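Tunow opens orders for Busudeck paired hand gripper kit

13 January 2019

Tunow has opened orders for the Busudeck kit, a pair of hand-held grippers with cameras that lets a person record household tasks for use in training robot arms. The kit is offered for purchase or on a monthly service plan, and the first deliveries are planned for July.

The company is presenting the kit with a program of laundry and bedroom work, in which one operator handles clothing and other soft items on an ordinary bed with a gripper in each hand.

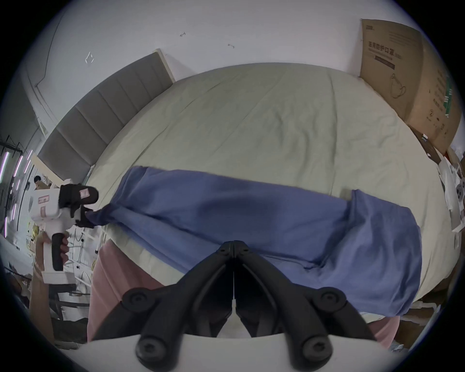
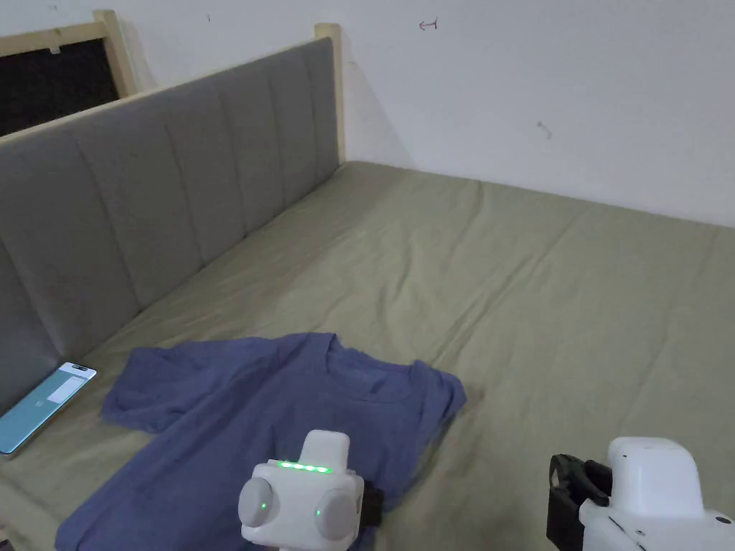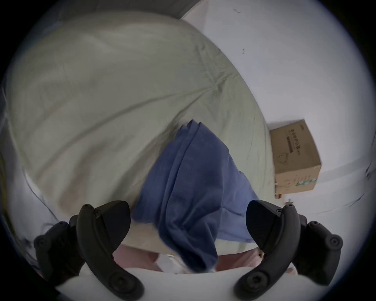

What the kit contains

Each Busudeck kit includes two grippers, a head-worn camera, a charging dock and a carrying case. The grippers have white bodies and black fingers. A camera on each gripper records the work close to the fingers, while the head camera records the wider work area. The three recordings are matched in time by the software supplied with the kit.

According to Tunow, a fully charged pair can be used for up to 7 hours. Batteries can be replaced by the user without tools. Finger pads are treated as wearing parts and may be ordered separately in sets.

"Soft goods were the first request we received from nearly every customer," said Leonie Rothe, product manager at Tunow. "A shirt takes a different shape each time it is put down. Our customers want many recordings of the same short task, made in real rooms by people who are comfortable with the equipment."

Purchase and service plans

Customers who buy the kit receive the recording software and one year of repairs. Those who choose the service plan also receive replacement finger pads, remote setup help and a monthly review of their recordings. Under the review, staff check that the views from all of the cameras are complete and that the fingers remain visible while an item is being held. Recordings that do not pass are returned with written notes.

The review service will be run from the company's office in Itier, under the direction of Bernd Görtz. Mr. Görtz said that customers should expect a reply within two working days during the first months of the program. Requests for a faster reply will be considered for larger orders.

A separate option allows customers to order finished recordings without buying any equipment. In that case Tunow arranges the operators and the rooms, and the customer supplies a list of tasks. The current list covers spreading, folding, gathering and turning garments, together with the handling of towels and pillowcases. Kitchen tasks are under preparation and have not yet been given a release date.

Trial period

Before opening orders, the company carried out a trial with 31 operators, who completed 355 recording sessions in private homes and rented apartments. Operators received a half-day of instruction before their first session and were asked to report any discomfort in the hand or wrist.

The trial led to several changes. The handle grip was made thicker, the release spring was softened, and the warning tone for a low battery was replaced with a short vibration. Reinhold Kuhlmann, who supervised the trial, said that the weight of the grippers remained the most common complaint, especially among operators who worked for more than an hour without a break. A lighter version of the housing is being tested. Owners of the present model will be able to exchange their housings for a fee when testing is finished.

The trial did not compare the kit with other recording equipment, and no results from robots trained on the recordings have been published. Tunow said that such results will be released by its customers at their own choice.

Privacy terms

Because recordings are often made in homes, the service agreement requires written consent from every adult living at the address. Operators are instructed to remove letters, family photographs and identity documents from the work area before a session begins. Faces that appear in the background are blurred before recordings are passed on. Customers may ask for a recording to be deleted at any time before delivery.

Questions about consent forms are handled by Roswitha Frerichs at the Itier office.

Availability

Orders are accepted through Tunow directly and through its distributor, Mensah. Noeline Tomoana, sales director at Mensah, said that schools and university laboratories may request a loan kit for a period of four weeks. Loan kits include the full recording software, but the monthly review must be ordered separately. Applications for loans will be answered in the order in which they are received.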